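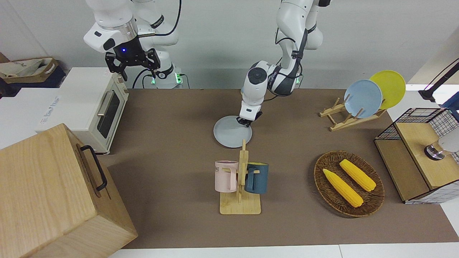 Mug tree and plate near the toaster oven

Home > Kitchen > Ask > Log in

Filed under: Small kitchens, Worktop storage

Where should a mug tree go next to a mini oven?
Asked 22 April 2021

I have a cream toaster oven, a wooden mug tree with two mugs and a light wood cabinet, all sharing one worktop in our flat in Endolton. The oven is used most days. Is it all right to keep the mugs near the door, and can the cabinet go right up against the side?
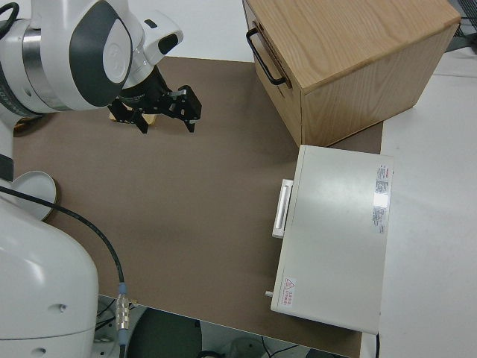 Oak cabinet on the brown mat, black handle to the side

Gervasio Acuña
Leave a gap. The booklet with mine asked for 10 cm at each side and I keep nearly 13 at the back. Wood dries out next to heat. Mugs are fine, but pull the tree forward so you can open the door without catching one. Check the mat is heatproof too.

Corn and other veg can live in a wicker basket at the far end from the oven.

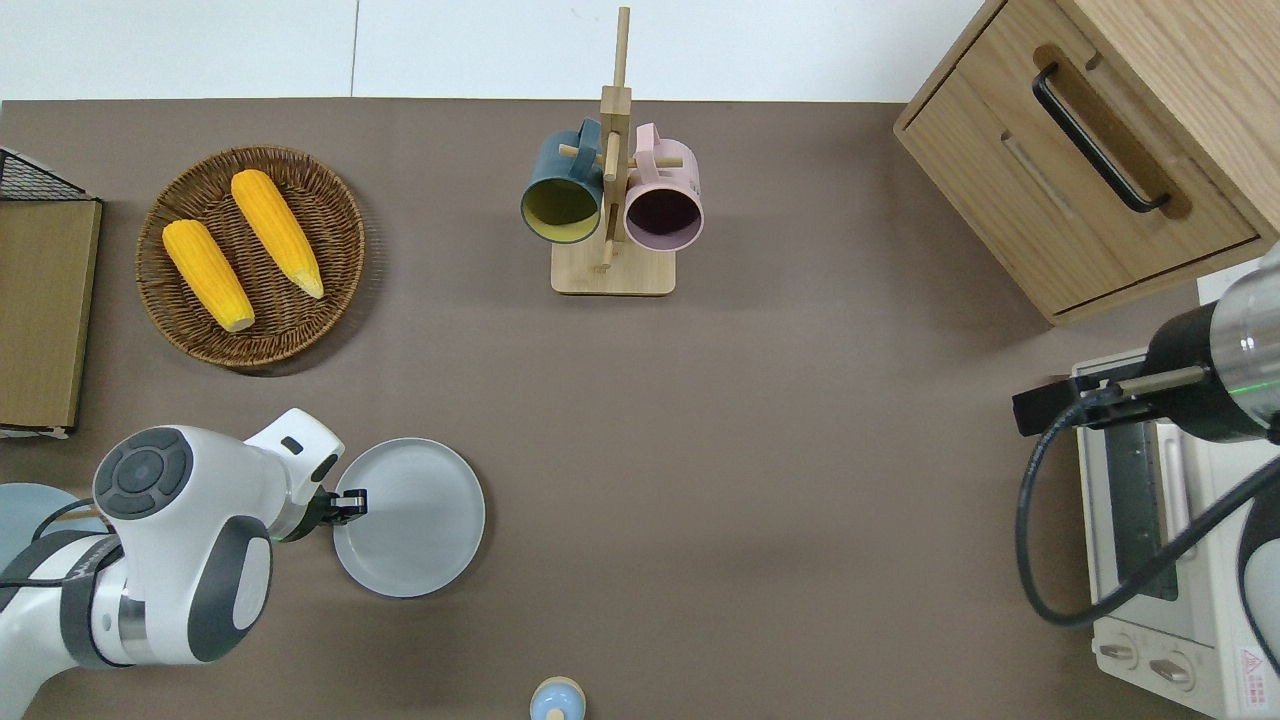

Joaquín Palma
I'd put the basket in a cupboard. Corn goes starchy in a warm kitchen, so mine is in the fridge and eaten within two days.

Unnamed user
just get a shelf

We use cookies to remember your settings. Accept | Manage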